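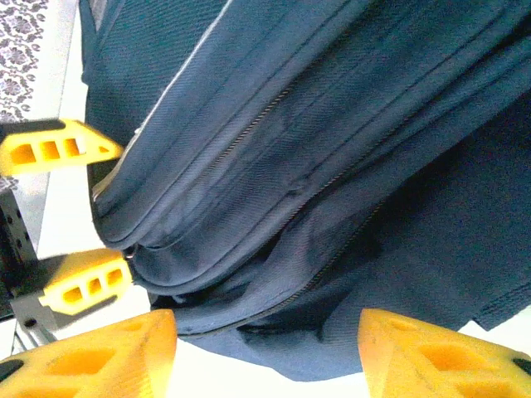

Two-arm bag packer, build thread (shared shop)

Posted by drestard_68, 25/03/2024

ok so the packing job is finally the real test. navy backpack, two arms on the one rail, goal is pack the stuff off the floor into the bag. fingers are printed, hollow pockets to save weight. fabric is a nightmare. folds go everywhere and the zipper line changes shape every time you touch it. 103 runs logged so far, keeping all of them even the ugly ones

gripper code is Brekeo, my fork. teh wrist view helps a lot w/ the zippers

stan_filtden wrote:
stiffer bag. seriously. you're making it hard on yourself, soft cloth teaches you nothing about the arms

Þórey Bundgaard wrote:
disagree w/ Stan. soft bag is the whole point, anyone can load a box. I'd put one arm on holding the bag and leave it there, let the other do all the moving. did mine that way in July and quit fighting it

drestard_68 wrote:
tried that. one finger down on the middle of the bag, other arm goes for the book or box. problem is then the opening is flat shut
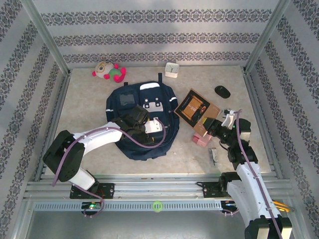

What rail spacing works for two arms this size?

Far enough apart that the elbows clear with both grippers at the center of the floor. Mock it up with clamps first, drill after.

stan_filtden wrote:
clamps slip. drill it, slot the plates, done. and your cables want more slack at the wrist

drestard_68 wrote:
slots yes. cables are fine, over 131 hours on that set. will redo the hold routine tonite and post the log

Þórey Bundgaard wrote:
try 8 mm more finger travel before you touch the code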